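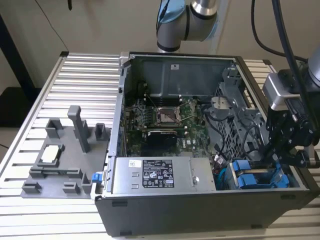
Sulcombe Parish Records Index
Data card, release 2

Summary
The index lists 2,361 entries of baptism, marriage and burial copied from the registers of Sulcombe and Nulholm. It is issued as a single comma-separated file in UTF-8.

Fields
Each row has 14 columns, among them surname, given name, event type, event year, register and page. A blank cell means that the register gives no value. Spelling follows the original — variant surnames have not been merged.

Changes
Release 2, February 2023, corrects 50 page references in the Nulholm burials. Row identifiers are unchanged.

Known limits
Two Nulholm registers have water damage, and entries that could not be read are omitted. Event years before the calendar change are given as written.

Use
The file may be copied and reused with credit to the index. Corrections should quote the row identifier and be addressed to Hiyori Hosoda, editor. The next release is planned for September.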